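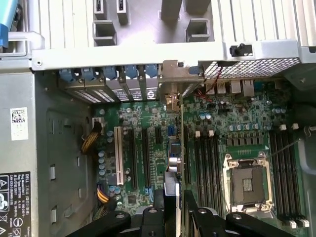 Lohnt sich eine Teileablage aus dem 3D-Drucker, wenn man nur ab und zu einen Rechner aufschraubt?
Ab dem zweiten Rechner im Jahr würde ich sagen: kaufen. Wer einmal alle fünf Jahre den Staub rauspustet, kommt mit einer Müslischale prima zurecht.

So, und jetzt die lange Fassung, ihr habt ja gefragt! Ich schraube seit Ewigkeiten an alten Bürorechnern herum, meistens an denen aus der Verwandtschaft, und mein größtes Problem war nie das Ausbauen, sondern das Ablegen. Speicherriegel auf dem Fensterbrett, der Prozessor auf einem zusammengefalteten Küchentuch (bitte nicht nachmachen), und beim Einbauen geht dann das Suchen los. Deshalb habe ich mir im April die Ablage von Fimamham bestellt, 15 Euro plus Versand, dunkelgrau, gedruckt, fertig. Den Tipp hatte ich von So-yul Yoon aus unserem Bastelforum, die ihre schon länger benutzt und seitdem allen davon vorschwärmt.

Die Platte ist ungefähr quadratisch und hat feste Plätze: eine flache Tasche für den Prozessor, zwei schmale Schlitzhalter für Speicher, rechts einen Halter für längere Sachen und unten in den Ecken zwei offene Vierkantfächer. Die Oberfläche ist matt und ganz leicht rau. Man sieht die schrägen Drucklinien, mich stört das überhaupt nicht, aber wer Spritzguss erwartet, wird ein bisschen enttäuscht sein. 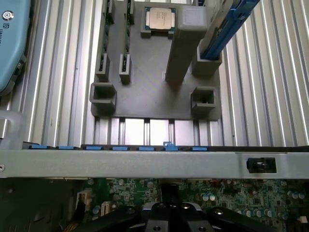

Die Ablage mit Prozessor, zwei grünen Platinen und dem blauen Teil im rechten Halter.

Am besten gefällt mir die Prozessortasche. Der Rand ist niedrig genug, dass ich den Chip noch gut seitlich zu fassen kriege, und trotzdem rutscht er mir nicht weg, wenn ich mal gegen den Tisch stoße (passiert mir leider ständig). Vorher hatte ich zwei Monate lang das Modell von Unden, da war die Tasche so tief, dass ich jedes Mal mit dem Fingernagel gehebelt habe. Furchtbar! Das ging dann auch zurück.

Die Schlitze für den Speicher sind Geschmackssache. Die Riegel stehen hochkant, das spart Platz und man greift sie oben an der Kante. Bei mir sitzen sie etwas locker, gerade ältere Riegel ohne Kühlblech wackeln ein wenig. Ich habe in einen der Schlitze einen Streifen Filz geklebt und seitdem ist Ruhe, aber
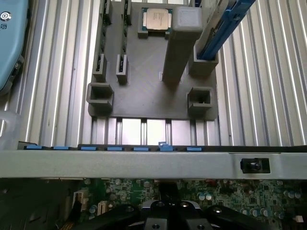
schöner wäre es natürlich, wenn das ab Werk passen würde. Bei dem Preis will ich da nicht zu laut meckern. Die Säule neben dem Prozessor finde ich dagegen eher lästig, sie ist ziemlich hoch und ich bleibe mit dem Ärmel daran hängen. Man gewöhnt sich dran, aber eine kürzere hätte ich lieber.

Was mir außerdem fehlt: ein ordentliches Fach für Schrauben. Die beiden Vierkantfächer unten sind dafür nur ein Notbehelf, ich werfe da trotzdem alles rein und fische es hinterher mit der Pinzette wieder raus. Skinden hat ein Set mit Deckelfächern im Programm, das kostet allerdings 139 Euro und ist für eine Werkstatt gedacht, die das jeden Tag braucht. Für zu Hause finde ich das völlig übertrieben. Dann lieber noch eine kleine Magnetschale von Yeo daneben, die habe ich sowieso schon in der Schublade.

Noch etwas zum Aufstellen. Ich schiebe die Ablage inzwischen immer direkt hinter das offene Gehäuse, also auf die Seite mit den Laschen der Steckkartenblenden. So wandert das ausgebaute Teil nur ein kurzes Stück und ich muss mich nicht zum Nebentisch umdrehen, mit dem Prozessor zwischen den Fingern und dem Herzen in der Hose.
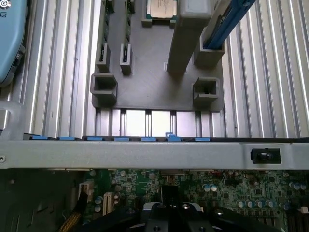 Ablage hinter der Querstrebe mit den blauen Kunststofflaschen, davor die grüne Platine.

Putzen geht mit einem trockenen Pinsel, in den Drucklinien bleibt gern Staub hängen. Mit Wasser bin ich noch nicht drangegangen.

Würde ich sie wieder kaufen? Ja, sofort, und die nächste bekommt mein Bruder, der seine Riegel immer noch auf der Heizung ablegt. Vier von fünf Sternen von mir, den fünften gibt es, sobald die Schlitze enger werden!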